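Search this site Enter keywords Go

Progress report to the Bodholm Skills Fund, March
Prepared by Isla Stubbs, Noltanent Engine Workshop

The diesel-to-petrol conversion program is now running on 2 vehicles, which is the number we promised, though neither is the vehicle we promised. The original ute was sold by its owner in a fit of optimism. Thulani Buthelezi found a replacement with a straighter chassis and worse wiring.

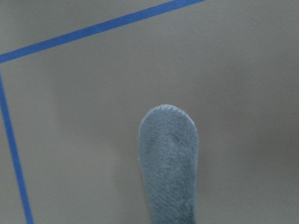

Blue tape marking out a corner.

The Berisha van has its engine and gearbox in. Mounts were cut twice, the second time to the drawing. Trainees have logged 335 hours on it, 48 of them on the loom, and their language has become more colourful over that stretch. The van idles well and revs cleanly to the point where the throttle cable comes off. A new bracket is on the bench.

The second vehicle is waiting on an adaptor plate from Zenel. We paid a deposit of $978 and have received a very nice catalogue. 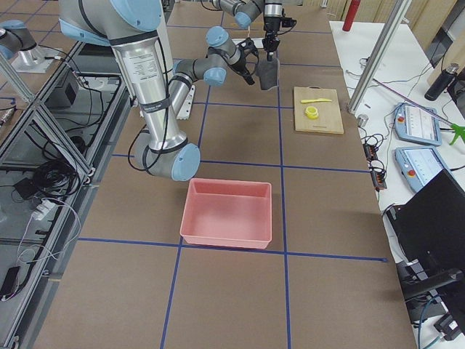

If the plate arrives in April we can still do the exhaust and cooling work before the engineer's inspection. If it doesn't, we'll ask to move the remaining labour money to the van - it could use brakes to match its new ambitions. Thulani will send the revised budget separately, once he and the spreadsheet are speaking again.

Contact us | © Noltanent Engine Workshop | Back to top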